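Workshop group puts two-arm mobile robot through door tests in simulation

July 20, 2025

A shared workshop in Ostow has moved its two-arm mobile robot project into the door-handling stage, with all testing for now carried out in simulation. The build, named Kerel, began in February as a fixed single-arm bench unit. It has since been redrawn as a wheeled machine with a second arm, a closed body shell and a forward-facing sensor.

Arlindo Camargo, who wrote most of the control code, said the group chose to finish the simulated model before cutting any more metal. One arm exists in hardware and is bolted to a steel plate on the workshop bench. The second is a set of drawings and a box of bearings.

"The arm we have works at the bench," Camargo said. "Everything we got wrong on it, we got wrong after ordering parts. For the second one I want the order list to come out of the model."

Hardware

The drive base uses two powered wheels and two casters. The wheel motors are surplus units taken from a conveyor and rewound by a member of the workshop. They run from a battery pack assembled in the same building, fused at 50 amps, with the fuse holder reachable from outside the shell. An emergency stop button cuts power to the wheels and arms but leaves the computer running, so that log files are closed properly.

Each arm has a rated reach of 600 mm measured from the shoulder axis to the wrist flange. The joints use belt reduction at the shoulder and elbow and direct gearing at the wrist. Belt tension is set by a slotted motor mount with a jacking screw. The group tried a spring-loaded idler first and dropped it after the shoulder joint showed a slow bounce when the arm stopped at full extension.

The two arms do not carry the same tool. The left ends in a parallel gripper with two fingers, meant for lifting and holding. The right ends in a short probe with a rounded tip, used for pressing switches and pushing surfaces. Camargo said a second gripper was considered and put off. The probe is lighter, has no moving parts and leaves more of the wrist motor's torque for the push itself.

The controller boards are the group's own, built to a layout it calls Elero. One board drives three joints and reports position, motor current and temperature over a shared bus. Revision two moved the current-sense resistors away from the connector, where heat from the motor leads had been shifting the readings. Boards from the first revision are still in use on the bench arm, with a correction table loaded at startup.

Simulation

The simulated model is generated from the same file that holds the part drawings. Link lengths, masses and joint limits are copied across by a script, and the script stops with an error if a part has no mass entered. Friction values cannot be taken from the drawings. For the arm that exists, they were measured at the bench by driving each joint slowly in both directions and averaging the current. For the arm that does not, the same values are used for the time being.

Simulation runs on a desktop computer in the workshop office. A full set of door trials contains 138 runs and is started in the evening. Results are written to a plain text log, one line per run, listing the start position, the peak current at each joint and the point at which the run ended. The group reads the log first and replays only the runs that look odd.

Most of the odd runs so far fall into two classes. In one, the base rolls backward as the arm pushes, and the tip loses contact. In the other, the elbow reaches its limit before the door has opened far enough for the body to pass. The first was dealt with by holding the wheels under active braking during a push. The second is still open, and the current thinking is to let the base creep forward while the arm keeps its pose.

The test room

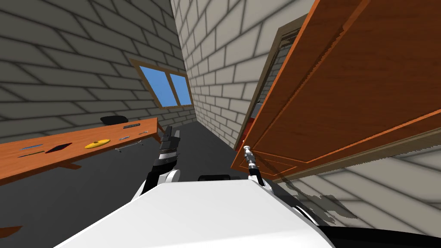 Door handling was picked as the first full-body task on account of the workshop building, where the machine will have to pass between the office and the main floor. The simulated room is called Sartori, after the street the workshop is on, and was built to give the controller more than a bare door in a void. It has block walls, a window in a brown frame and a long wooden table with small items spread over it, among them a yellow oval object and something dark with rows of marks like a keyboard. The door is a large paneled one in reddish-brown wood, and the right arm's rounded tip works low on it, close to the edge, while the left gripper points upward beside the end of the table. That spacing matters to the planner, which has to keep the left arm clear of the tabletop during any turn of the base.

Contact position is the main variable under study. A push near the free edge needs less force for the same turning effect than a push near the hinge, but the edge travels farther, and the arm has to follow it along a wider arc. The controller estimates the hinge line from the first few degrees of motion and then bends the path of the tip to match. If the estimate is poor, the tip slides. A slide of more than 10 mm across the door surface is treated as a failed run, even when the door ends up open.

Height of contact is the other variable. A low push keeps the load path short and reduces the tipping moment on the base. It also places the forearm closer to the body shell, which limits the angles the elbow can take. Camargo said the group has not settled on a height and may let the planner choose one for each approach.

The door in the model has no latch. Handle operation is a separate task and will need the gripper, a different wrist angle and some way to feel when the latch has cleared. The bench arm has been used to turn a lever handle screwed to a board, with mixed results. The fingers tend to ride up the lever as it rotates, and rubber pads have helped only in part.

Known limits

Several points in the model are simplified. The door swings on an ideal hinge with constant friction, while the workshop's own door drags at the bottom in damp weather. The floor is flat and has no sill. Cable weight is left out, and on the bench arm the cable bundle at the elbow is heavy enough to be seen in the current readings. Camargo said cables will be added as fixed masses on each link, which will not capture their stiffness.

The sensor model is also basic. Depth readings carry a small random error but do not drop out on glass or on dark, shiny surfaces. A bench test with the real sensor aimed at a window gave large gaps in the reading. Until that behavior is added, no result that depends on seeing past a glass pane will be counted.

Collision shapes were simplified for speed. The body shell is represented by a few convex blocks, slightly larger than the drawn part. This makes the planner cautious near the shoulders – it rejects some poses that would be safe – and the group has left it that way.

Next steps

Parts for the second arm will be ordered once the elbow problem has been closed in simulation and the shoulder torque figures have stopped changing from one set of runs to the next. The shell will be formed from sheet over a plywood frame, with a removable rear panel for the battery. The group has a quote for the bending work and may do it in-house if the workshop's brake can be repaired.

The first hardware door trial will use a light interior door hung in a free-standing frame on the main floor, with the base tethered and a person at the stop button. Speeds will be limited in firmware on the controller boards, separately from the planner.

Drawings for the arms and the Elero board are kept in the workshop's shared folder and are open to members. Camargo said the room and door files will be added after the part names have been cleaned up. Members who want to help with the wrist cabling can find the project at the long bench next to the drill press.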